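Household Water, Unit 3: Where the Water Goes in a Kitchen

Notes for the evening course, Dovlow. Updated 02/11/2024.

In the last unit we read the water meter. Now we look at one room. Please bring your January bill, we will need it for the exercise.

A kitchen uses water in small amounts and many times a day. For this reason people guess it badly. In our class survey, 37 households wrote down their use, and 31 of them guessed too low. The largest mistake was with rinsing under an open tap.

Term to learn: flow rate. It means how much water comes out in one minute. To measure it, hold a jug under the tap, count the seconds, and divide.

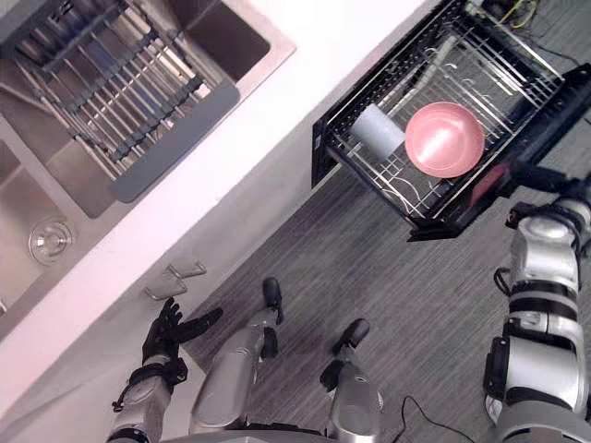
Fig. 1. Sink with roll-up drying rack, dishwasher open.

Washing by hand can use less water than a machine, but only if you fill the basin and close the tap. With a half-empty machine the comparison changes again — so always write down how full it was.

Exercise. The Cendard apartment house saves 100 liters a day after repairs to its taps. How many days until it has saved 800 liters? Then do the same with your own numbers. Show the units in every line.

Reading: Szabó, chapter on domestic use, without the tables.

Shared 31 times | 3 comments

Forum comments
- Is the jug test for cold water only?
- You can do it with both, but write two results.
- Thank you, my answer is eight days.

This site uses cookies. Accept | Settings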